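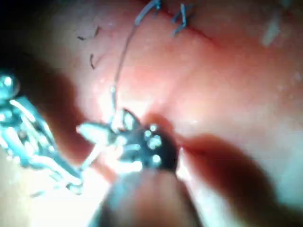
Thu 30 September

I've been thinking about thread all week, which my husband says is a sad thing to admit over dinner, and he may be right! But I promised I'd write up the suturing course in Sturkcombe, and three people have asked, so get a drink and settle in.

The short version is that I went in thinking my stitches were fine. I've been closing skin for years now and patients seem happy enough with me. By lunchtime on the first day I had been told (very kindly) that my tails were too short, my bites were uneven, and that I pull upward when I should be pulling along. Good morning to you too.

The person doing the telling was Nerea Bermúdez, who runs the course and has the calmest hands I have ever watched. She doesn't hurry anything. She'll lay a loop of thread down on wet tissue, look at it for a second, and then pick it up exactly where she meant to, and you sit there thinking well, that looks easy. Then you try it and the loop slides off and sticks itself flat to the surface like a hair on a bar of soap.

So let's talk about that, the sticking. If you've only ever practiced on foam or one of those silicone pads, dry, under a nice desk lamp, the first thing that gets you on real tissue is the shine. Everything glares. You tilt your head to get away from one bright spot and there's another one waiting for you. A thin dark incision that you could see perfectly well a minute ago goes missing among the highlights, and the thread disappears and reappears depending on where the light hits it. Blue helps a lot. I used to be a bit snobby about colored suture for practice, as if it was training wheels, and I'm over that now. Against pink and red you want something that doesn't belong there.

The second thing is the long end. Oh, the long end. When you've got your knots in at one side and a great length of thread still trailing across everything, it wants to go wherever you're about to work next. Kristóf Sárközi, who had the bench beside mine, kept grabbing his a tiny distance from where he'd let go of it the time before, so he was forever chasing it back through his own loops. Mine just got under things. Nerea's advice was to take it further away than feels natural and bring it in on a relaxed curve, with only enough tension to lift it clear. If it's tight you're already sawing at your first knot without knowing. I wrote "RELAXED CURVE" in capitals on the back of my hand, where it stayed for two days and got me some looks in the grocery store.

Then there's trimming, and this is where I have to confess something. I have always trimmed close. I like a neat little row and I hate a whiskery one. It's vanity, plain and simple. She had us tie a line of knots, trim half of them the way we normally would and leave proper tails on the rest, and then tug at everything with forceps. I lost two of my pretty ones straight off. Kristóf lost one too but blamed the thread. The ones with the tails poking up at silly angles stayed put, so whiskery it is from now on, and I'll just have to live with it.

(The trimmings themselves are a menace, by the way. Little dark bits of nothing that lie on the surface looking like they might be part of your work. I spent far too long trying to pick up the end of a suture that turned out to be a scrap. Clear them as you go. I know this. I tell students this!)

A few people asked about supplies. The course gave us Herrero practice thread, which I hadn't used before and quite liked - it has less memory than the stuff I buy, so it doesn't spring back into the shape of the packet. I came home and ordered a box, and I'm already well into it. The needle holders were a mix, and I'd bring your own if you've got a pair you like. Mine are old and the ratchet clicks too loudly, but I know just how far they need to be squeezed, and the borrowed ones had me letting go too early all through the first session.

Homework was 17 knots a night, every night, on anything I could get hold of. I've done seven nights now. Some were on chicken thighs (dinner afterward, thread out first, please), some on a strip of pork belly, and one on the arm of the couch while a movie was on, which was a mistake because I can't find the place where I went through the cover and I know there is one. Left hand is coming along. Left hand used to be a sort of paperweight, so coming along is high praise.

What I haven't fixed is the depth of my bites. They start out beautifully matched and by the end of the line the far side has crept shallower than the near side, every single time, and I don't notice until I look back at the whole thing. Nerea says to stop halfway and look from the other end. I keep forgetting to stop halfway. If anyone has a trick for this, leave it in the comments, I'm open to anything.

There's a follow-up day in February and I've put my name down, along with Kristóf, who has bet me a coffee that his row will be straighter than mine. I'm going to see if they'll let us do a running stitch this time. And I still owe you the post about gloves, I haven't forgotten, it's half written and it's mostly complaining.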